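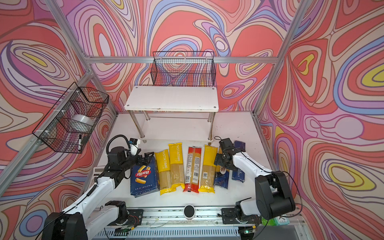
Student Projects / Robotics Lab

Gripper comparison, week two
Jomar Magbanua, with Lemlem Seyoum

So we finally got to the pasta! The job is simple to say: pick up a package, put it on the top board of the white shelf stand, go back for the next one. We laid out a row of seven, boxes and bags mixed, and drove both arms by hand control (Lemlem on the left, me on the right).

I wanted to compare two sets of finger pads, the hard ones that came with the grippers and the soft Prulell ones. Each set got 16 tries. With the hard pads I made 10 good picks, and the Barilla rigatoni box was easy every time. The spaghetti bags were another story - they slid, they twisted, and one ended up on the floor (sorry, Lemlem). The soft pads felt way better on the bags, but they kept sticking a little when I let go, so my placing got sloppy.

Our advisor, Aitana Cabello, thinks I'm closing too fast. She's probably right! Next I'll slow down the close and run the soft pads again, bags only.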